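4.2 Soft packaging and the limits of the two-finger comparison 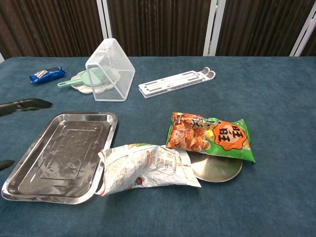
Figure 3. Test table with mixed household items and snack packets, seen from chest height. The tips of the black gripper fingers enter at the left.

4.3 What the trials do and do not show

We compared two grippers, the Piron and the Sturketti, on the same arm and with the same controller. Each was given 20 attempts per item and a limit of 60 seconds per attempt. Gerlach's published advice is to score any lift as a success. We think this flatters the hardware - a packet dragged up by one corner and dropped over the basket would count - so we asked for a steady hold as well.

Under the stricter rule most of the Piron's lead disappeared. It kept a small advantage on the snack packets, but we are wary of reading much into it. Where a packet rests on a steel plate or over the rim of a tray, as in Figure 3, the fingers meet a different height and a different surface at each end, and a small shift in the starting layout may matter more than the choice of gripper. Szabo and Abbasi, who reset the table between attempts, could not always agree that two layouts were the same.

The shiny tray raises a separate doubt. Ospina suspects that reflections upset the depth readings, in which case some failures charged to the Sturketti belong to the camera. We did not repeat the trials with a matt tray, and the scores in Table 2 should be read with that in mind.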